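The overnight job finished at ten past four, and Nusrat Gazi was already at her desk when it did. She had slept in her coat on the couch by the printers. The lab at Premcombe kept its heat off until six in January, and the coat had not been enough.

She opened the results file and scrolled to the bottom. The policy was called Clerell. It had been trained on 1,758 simulated grasps, and overnight it had been tested on 399 new ones. It had failed 18 of them.

She read the number twice and went to get coffee. When she came back Seung-woo Yoo was in her chair, still wearing his bike helmet.

"Eighteen," he said.

"I saw."

"Rangel had sixty-one."

"I know what Rangel had. I wrote Rangel."

He took off the helmet and put it on the desk. Rangel had been her method for two years. It planned every grasp from the outside views, where the arm could be seen from outside, and it was slow and careful and easy to explain. Clerell was his. It learned from the outside views too, but in the last part of the reach it trusted the close view over everything else. She had told him in the fall that this would break as soon as the object was anything but a box. She had said it in front of Dondent, who were paying for the work, and he hadn't argued.

"Did you look at the failures?" she asked.

"Not yet. I wanted to wait for you."

She pulled over the other chair. They went through them one at a time, with the lights off and the monitor turned down. Most were plain slips. In two of them the arm never closed its hand at all, and Seung-woo wrote those down on the back of an envelope. After that she asked to see the orange set, because the orange set was the one she had bet against. He put three views up side by side.

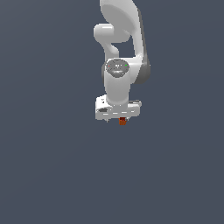
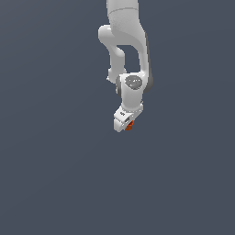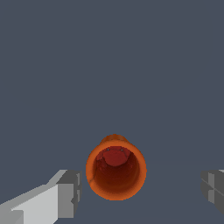
Nusrat had built the Rangel error model on the idea that a view like the third was too poor to use. It had no table edge in it and no horizon, nothing to measure from. She had written four pages on the subject, and a reviewer had called them thorough. Now she leaned in and looked at the wide space between the right finger and the orange rim, and the narrower one on the left. Rangel would have worked from the outside views and had no idea the gap was uneven.

"It sees that," she said.

"It sees the rim and the fingers. I don't think it knows anything else."

"That's enough?"

"For these it seems to be."

She drank some of the coffee, which had gone cold. Down the hall a door opened and the cleaning cart came through, one wheel knocking.

"I'll have to tell Dondent," she said. "They put Rangel in the spring plan."

"You could tell them both work."

"They don't both work. One of them fails sixty-one times."

Seung-woo turned the envelope over and over. He looked more tired than she was. She remembered that he had come in by bike, in the dark, without knowing the number.

"Put your name first on it," she said.

"We said alphabetical."

"I know what we said."

He didn't answer. She took the mouse from him and started the whole set again with a new seed, to be sure, and then she went to find out whether the heat had come on.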